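Progress report, second period
Omora dining room refit, Hirkusbridge
For the grants office, Dremitz Fund

You asked for a plain account of where the money has gone and whether the table service part of the project is worth keeping. My answer to the second question is still "maybe," and I would like that on the record before the next payment is discussed.

The tables are in and paid for. The Furukawa shelving arrived in May, 14 units as ordered, and 4 of them had to go back with bent uprights. Replacements are promised. I have heard that before and have left the line open in the budget.

Cutlery is the part I have doubts about. The plan called for 254 pieces, sorted into divided wicker baskets, one basket to a table, so that people could help themselves. The first report said this would cut setting-up time by half. I can find no measurement behind that claim, and the person reading this should not rely on it. Filling a basket properly means picking up each fork and spoon and putting it in the right compartment, and that takes as long as laying a place. 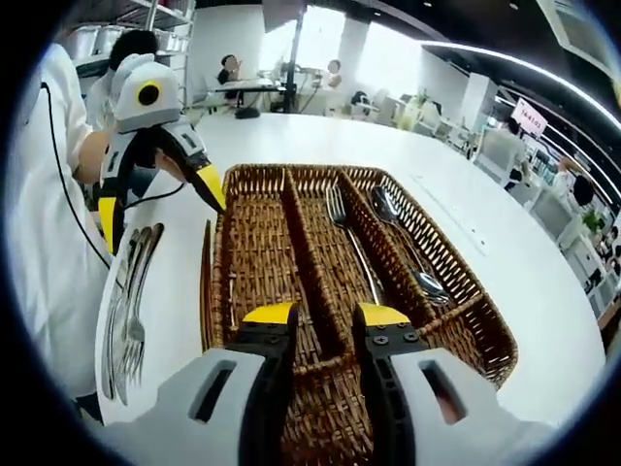
The baskets themselves are good. They look better on the white tables than the plastic trays did, and the long compartments suit full-size forks. My concern is cleaning. Crumbs get down into a woven floor and stay there, and the supplier's leaflet says only "wipe with a damp cloth." We tried that for a week. I would not call the result clean, and I doubt an inspector would either. Cloth liners might fix it, but liners have to be washed, and laundry was never in the budget.

There is also the matter of sorting. Forks keep turning up with the spoons by the end of lunch. Labels were suggested. I am not convinced that anyone reads labels at lunch.

What I propose: hold the second basket order, run 5 tables with liners through the next period, and time the work at both ends of the day. If the figures are no better than for the old trays, the remaining cutlery money should go to the shelving.

Still outstanding: shelving replacements, the invoice for the table feet, and a decision from your office on the liners.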